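Club de Balonmano Fluvness
Acta de la reunión ordinaria de la junta directiva

Lugar: sala de reuniones del pabellón Girard
Hora de inicio: 19:15
Mes: mayo

Asisten: la presidenta, el vicepresidente, la secretaria, el responsable de cuentas, la coordinadora de categorías base, el delegado del primer equipo femenino, la delegada del primer equipo masculino y la directora técnica, Hélène Dufour.
Excusa su asistencia: el vocal de material.

1. Aprobación del acta anterior

Se aprueba el acta de la reunión de abril con una corrección. En el punto sobre arbitrajes figuraba que el club asumía los desplazamientos de los árbitros de todas las categorías. Lo acordado fue asumir los de infantil y cadete. Los de juvenil se siguen pagando con la cuota de inscripción de la liga. La secretaria enviará el texto corregido.

2. Balance deportivo de la temporada

El primer equipo femenino termina cuarto en la liga regular. El delegado señala que la segunda vuelta fue mejor que la primera y que en casa solo se perdieron dos partidos. En ataque posicional se ha mejorado, en el repliegue se siguen encajando demasiados goles de contraataque. La lesión de la central titular en enero obligó a jugar con una lateral en esa posición hasta el final de la temporada.

El primer equipo masculino termina noveno. La delegada recuerda que el objetivo era mantener la categoría y que se consiguió con una jornada de antelación. Pide que conste el trabajo de los dos porteros juveniles que han completado las convocatorias, ya que el segundo portero dejó el equipo por motivos laborales.

En categorías base, el cadete femenino ha jugado la fase final y ha caído en semifinales en la prórroga. El infantil masculino ha tenido una temporada irregular. La coordinadora considera que los cambios de horario de noviembre les perjudicaron, porque pasaron a entrenar en media pista. El alevín mixto ha terminado la liga sin clasificación, como está previsto en el reglamento de su categoría.

Hélène Dufour presenta un resumen por escrito que se adjunta al acta. Propone que los equipos juveniles y los primeros equipos compartan un entrenamiento semanal a partir de septiembre. El delegado del femenino está de acuerdo, siempre que no sea el último entrenamiento antes del partido. La delegada del masculino pide que antes se consulte a los dos entrenadores. Se acuerda hacer la consulta y traer la propuesta con horarios a la reunión de junio.

3. Licencias y cuotas

El club cierra la temporada con 145 licencias federativas entre jugadores, entrenadores y delegados. La secretaria informa de que varias familias han preguntado si la cuota de la próxima temporada va a subir.

El responsable de cuentas explica que la cuota se puede mantener en base si se renueva el patrocinio principal. En sénior propone una subida de 50 euros por jugador, a pagar en el segundo plazo. El vicepresidente se muestra contrario y dice que los jugadores ya pagan de su bolsillo parte de los viajes. La presidenta propone separar las dos votaciones.

Cuota de base sin cambios: aprobada por unanimidad.
Subida en sénior: aprobada con un voto en contra (vicepresidente) y una abstención (delegada del masculino).

Se mantiene el descuento por hermanos. Para aplicarlo habrá que indicarlo en el formulario de inscripción, no se hará de forma retroactiva como este año.

4. Pabellón y horarios de entrenamiento

La presidenta informa de la conversación con la dirección del pabellón Girard. Las obras del suelo empezarán a finales de junio y la pista central estará cerrada en julio y la primera quincena de agosto. La pista auxiliar seguirá abierta por las mañanas.

La pretemporada de los primeros equipos se verá afectada. El delegado del femenino pregunta si se ha pedido el polideportivo de Trurnstead. La presidenta responde que sí, que hay disponibilidad de 20:30 a 22:00 y que el precio está pendiente de confirmar. El desplazamiento correría por cuenta de cada jugador. La coordinadora recuerda que en Trurnstead no se permite la resina - solo pega lavable - y que hay que avisar con tiempo a los equipos.

Se pide también que se revise el marcador electrónico de la pista central, que en los tres últimos partidos dejó de mostrar las exclusiones. La dirección del pabellón dice que está avisada la empresa de mantenimiento. La secretaria volverá a escribir.

Sobre los vestuarios, se mantiene el reparto actual. El vestuario cuatro no se utilizará en días de partido mientras no se arregle la cerradura.

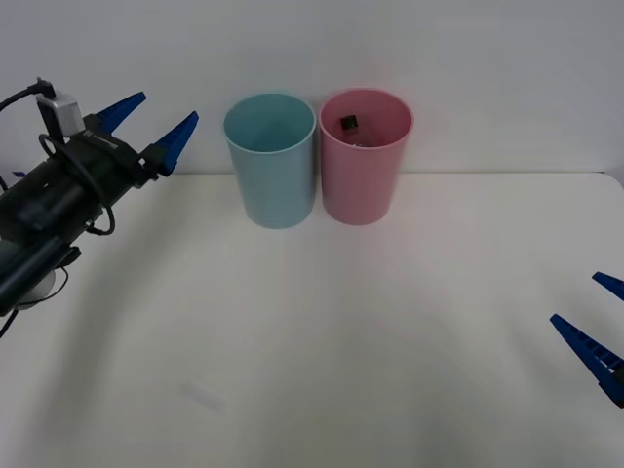 5. Patrocinio

El contrato con Pranano termina en junio. La empresa ha comunicado que quiere continuar una temporada más con una aportación de 3.000 euros, la misma cantidad que este año, y pide que su nombre aparezca también en las camisetas de calentamiento. La presidenta es partidaria de aceptar.

El vicepresidente pregunta por la duración. Entiende que un contrato de dos temporadas daría más tranquilidad, sobre todo con la cuota de base congelada. El responsable de cuentas comenta que ya se lo planteó a Pranano y que prefieren renovar año a año. Se debate si conviene ofrecer la parte trasera del pantalón a otro patrocinador. La delegada del masculino dice que los jugadores no tienen inconveniente. El delegado del femenino prefiere preguntar primero a su equipo.

Se acuerda aceptar la oferta de Pranano en los términos comunicados y dejar el pantalón libre hasta la reunión de junio. Aprobado por unanimidad.

6. Torneo de final de temporada

El torneo se jugará en junio, antes de que empiecen las obras. Participarán los equipos de alevín, infantil y cadete, con partidos de dos tiempos de quince minutos. Los sénior jugarán un partido mixto a las 19:00, después de la entrega de trofeos.

La coordinadora presenta el presupuesto, que asciende a 800 euros e incluye trofeos, agua, fruta y el seguro de los participantes sin licencia. El responsable de cuentas considera que los trofeos son caros y pide otra oferta. La coordinadora contesta que la pidió y que la diferencia era pequeña. Se aprueba el presupuesto tal como está.

Los partidos de alevín y de infantil los arbitrarán jugadores juveniles que hayan hecho el curso de árbitro auxiliar. Cada uno dirigirá como máximo tres partidos. La mesa la llevarán los delegados de los equipos que no estén jugando. Hélène Dufour se ofrece a explicar a los juveniles los cambios en la regla del juego pasivo antes del primer partido, a las 9:00.

Queda pendiente decidir si se invita al club de Trurnstead en categoría cadete. A favor está que sería un buen partido para el femenino. En contra, que obligaría a adelantar el inicio y a usar también la pista auxiliar. La coordinadora llamará para saber cuántos equipos traerían y decidirá con la presidenta.

7. Material

En ausencia del vocal de material, la secretaria lee su nota. Hacen falta balones de talla uno para alevín y petos para infantil. Las redes de la pista auxiliar están remendadas y aguantarán hasta diciembre. Faltan dos botiquines por devolver, uno del juvenil masculino y otro del cadete femenino.

La nota pide además que las equipaciones se devuelvan lavadas y en bolsas separadas por equipo. El año pasado se mezclaron las camisetas del infantil con las del cadete y hubo que encargar números sueltos en septiembre. Los delegados avisarán a las familias. La entrega se hará en el almacén del pabellón, de 18:00 a 20:00, durante la última semana de entrenamientos.

Se autoriza la compra de balones y petos. La compra de redes se deja para después del verano.

8. Entrenadores para la próxima temporada

Continúan los entrenadores de los dos primeros equipos, del juvenil femenino y del cadete femenino. El entrenador del infantil masculino ha comunicado que no seguirá. La junta le agradece sus cuatro temporadas en el club.

Hélène Dufour propone que el puesto lo cubra la actual ayudante del cadete masculino, que termina el curso de nivel uno en verano. La coordinadora apoya la propuesta y pide que tenga un ayudante desde el principio. Se acuerda ofrecerle el puesto. Para el alevín mixto se buscará a alguien entre los jugadores sénior, con entrenamientos de 17:30 a 18:45.

El vicepresidente pregunta por el entrenamiento específico de porteros. La directora técnica responde que se mantiene una sesión cada dos semanas y que le gustaría que fuera semanal, pero depende del espacio disponible después de las obras.

9. Ruegos y preguntas

La delegada del masculino pide que los horarios de los partidos en casa se publiquen con más antelación. La secretaria explica que la federación los confirma tarde cuando hay cambios de pabellón, e intentará publicar al menos la hora provisional.

El delegado del femenino pregunta por la factura del autobús del último desplazamiento. El responsable de cuentas la tiene y la pagará esta semana.

La coordinadora solicita que se recuerde a las familias que no se puede ocupar la zona de banquillos durante los partidos de base. Se enviará un mensaje.

Próxima reunión: junio, a las 19:15, en el mismo lugar.

Se levanta la sesión a las 21:05.

La secretaria
Vº Bº La presidenta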